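Hand-held gripper recording: practice rules
Frequently asked questions
Last revised Jan 22, 2018 by Veronika Koller

Who do these rules apply to?
Anyone recording with the Lokard hand-held grippers at Parkitero, including visitors. Robot cells are covered by the Braleck rules.

What must be in view at the start of a take?
Both fingers and both finger markers. Do not tape over a marker or write on it. The toaster oven station is used for training: 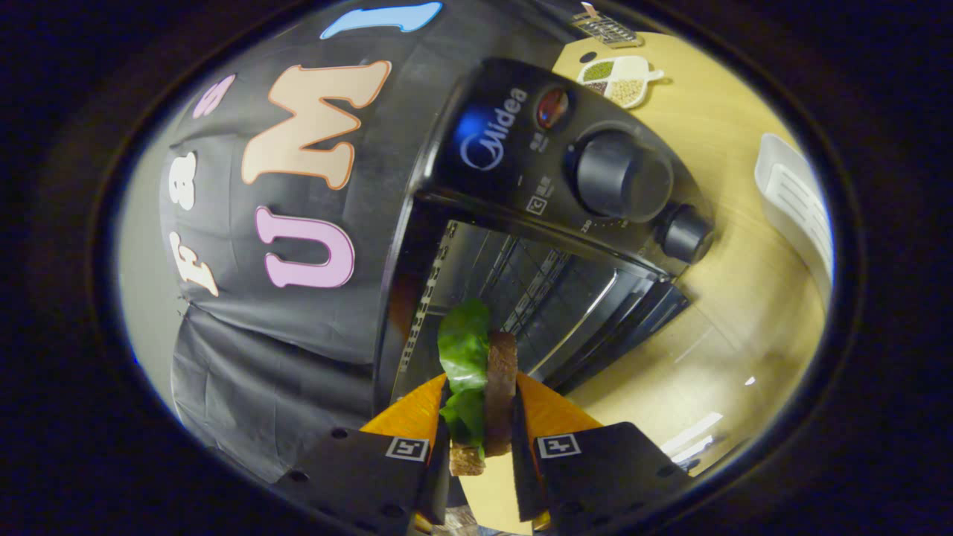
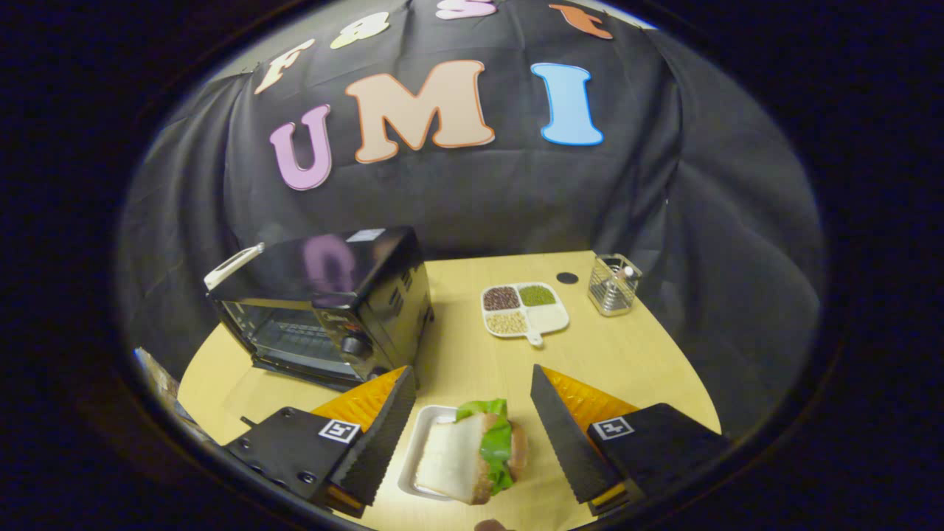
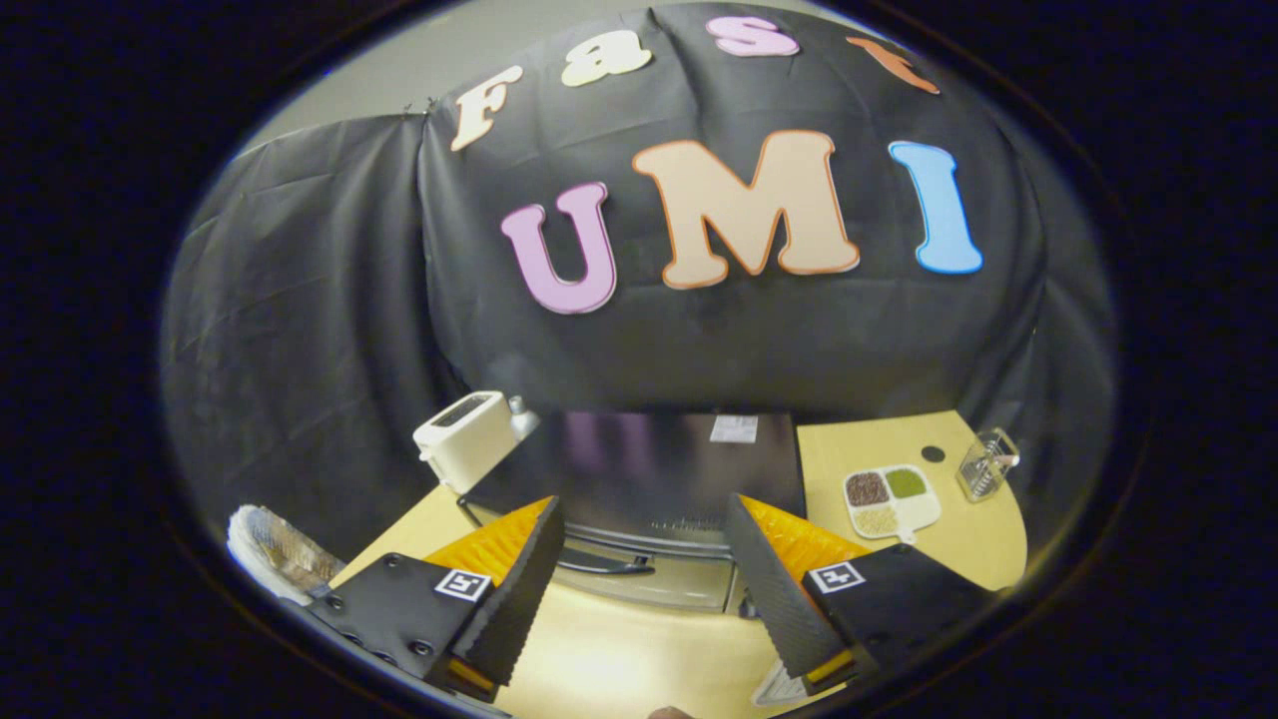 May real food be used?
Yes, at kitchen stations only. Food that has been gripped is thrown away — it is never eaten, even if the pads are new.

How often are the pads cleaned?
After every 6 takes with food, and at the end of the shift. Use plain soap and a soft brush. Solvents are not allowed.

When is a pad replaced?
At 400 grips or at the first visible tear. Replace both pads as a pair and enter the change in the Catacutan log.

Can a failed take be kept?
Yes. Mark it "failed" and leave it uncut. Valentin Lehner reviews failed takes in October.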